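Chess club moves to Reler Hall, opens Tuesday tables to beginners

2025-03-04

The Trania Chess Club has a new home. The club held its first evening in the ground floor room at Reler Hall last week after leaving the reading room on Suler Street, where it had met for most of its recent history.

The move gives players more tables and a later closing time. The old room had to be cleared by 8:30 p.m., and longer games were often stopped and written down to be finished another night. At Reler Hall the doors stay open until 10.

Club secretary Lanying Meng said the change had been talked over for two winters before a lease was signed.

"We had people playing on windowsills," Meng said. "When you have a league match in one corner and a kids' lesson in the other, you need a wall between them. Now we have one."

The club was founded in 1893 and is among the oldest societies in town. It has 40 paid members this season. Its records, including score books from the early years and a framed list of past champions, are being stored at the hall while shelves are put up along the back wall.

Regular meetings will stay on the same night. Casual play starts at 6:30 p.m., and league games start at 7:15. A side room has been set aside for lessons.

The lessons are new this season. They are led by Qiuyue Xue, who joined the club as a junior and now plays on its second team. Xue said she wanted a class for adults who know how the pieces move but have never gone further than that.

Most of her first session was spent on endgames, with only a few pieces on the board. Students played out rook endings in pairs, then swapped sides and played the same position again.

"People want to start with openings, and I understand that," Xue said. "But if you put a rook and a couple of pawns in front of them, they have to think about what each piece does. There's nowhere to hide."

Students are also asked to name squares out loud before they move. Xue said it slows the game down at first but makes it much easier to read a chess book or follow a published game later on. She has asked players to sit at the side of the board now and then and practice finding squares from there, with the letters and numbers turned around.

The lesson room uses roll-up boards. Meng said they are easy to carry and can be wiped clean, and the club can put out extra ones when a school group visits. The heavier wooden boards, some of them gifts from former members, will be kept for league play and for the annual championship.

Several sets are short a piece or two after the move. Anyone who finds a stray pawn or bishop in a box from the Suler Street room is asked to bring it to the front desk. The club would also be glad to have chess clocks in working order. Two of its older clocks have stopped keeping time and are waiting for repair.

The hall's furniture came with the lease. Members spent a Saturday moving tables into rows and fitting felt pads to the chair legs, which had been scraping on the floor. Lighting over the far tables is still poor, and Meng said lamps had been ordered.

The club's spring tournament, the Hosseinzadeh Cup, will be played at the new address in April. It is open to members and to visitors from neighboring clubs. There will be 4 rounds, with a separate section for players who have never entered a tournament. Entry forms are available at the hall and should be returned to Meng by the end of this month. Late entries will be taken only if there is an odd number of players in a section.

Last year's cup went to the final game of the evening and was decided in a pawn ending after more than three hours of play. The defending champion has entered again.

Beginners' lessons run for eight weeks and are free to members. Visitors may attend two sessions before they are asked to join. Players under 12 should come with an adult. Boards and pieces are supplied, and students should bring a pencil and a notebook for writing down their moves.

Reler Hall is at 911 Trania Road. Parking is behind the building, and the side entrance is open on club nights. The front steps are being repaired, and players who need step-free access should also use the side door.

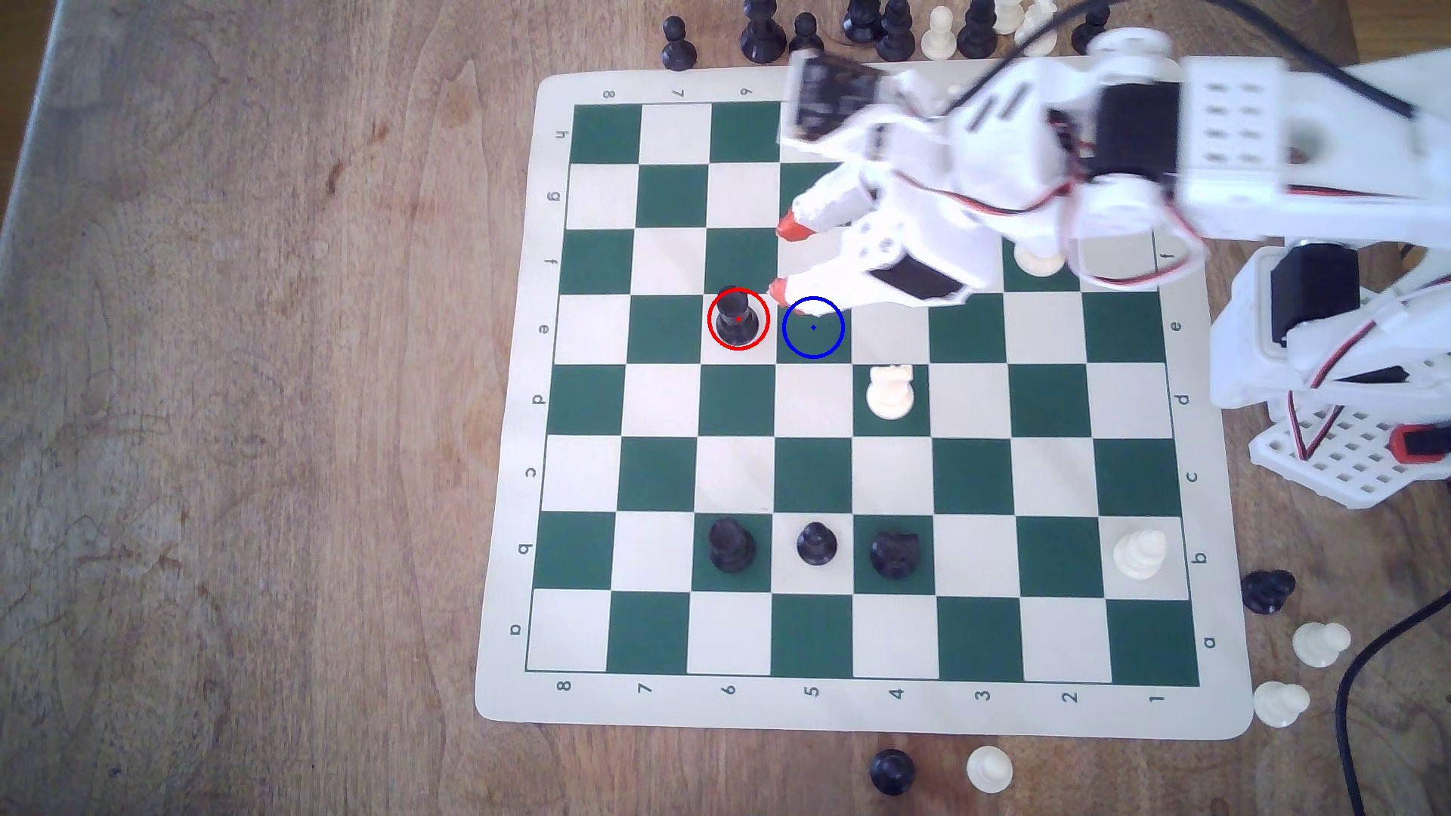 Rooks and pawns on a green and cream roll-up board, with most of the squares clear.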